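Bukwood bin-picking set: README, and a word about the bad batch

Hello, and thanks for downloading. Please read this before you train anything on it, as one part of the set has a fault in it and I'd hate for you to lose a week to it like I did.

Bukwood is a collection of pick attempts from a shallow bin, all recorded on our cell at Orkley. Every folder is one run, with joint positions, wrist forces, gripper state and a text log. There are 163 runs. The bin gets a mix of household bits and pieces, and it's the awkward shapes I care about most – anything with a handle, anything squashy, anything that rolls.

What went wrong: in January the gripper started reporting "closed on object" when its fingers had nothing between them. I blamed my own grasp planner for ages (and rewrote a good chunk of it, sigh). Then at 7 one evening I wiggled the gripper wiring while watching the log and the width reading jumped all over the place. A connector was working loose whenever the wrist turned past 60 degrees, and the controller was happily holding on to the last good value. 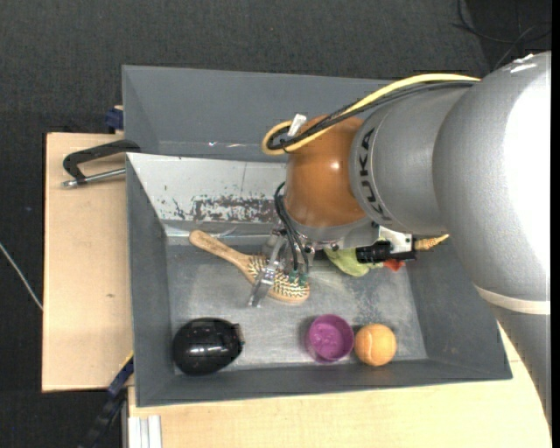
The arm over the bin, gripper at the hairbrush
Cell operated and dataset maintained by Wolfram Wendt

The hairbrush is a good example of why wrist angle matters so much. With the handle lying diagonally across the bin, the planner likes to twist the wrist a long way round, and the thin wires down to the gripper have to follow. A ball can be grabbed from any side, so ball picks hardly ever set the fault off.

Runs with the fault are in the folder called suspect. Don't trust the gripper_width or success columns in there. The joint positions and forces are fine as far as I can tell, and I've left them in because somebody may want real fault data – I would have!

Two runs also end in a protective stop, when the arm pressed down on the bin floor thinking it was carrying something. No damage, but if you copy our setup, keep the force limit low and stay out of reach while it's moving.

Still to do:
relabel the success column by hand
add the Dristier calibration files
write up the Lūse loader script properly

Found another dodgy run? Open an issue with the run number and I'll have a look.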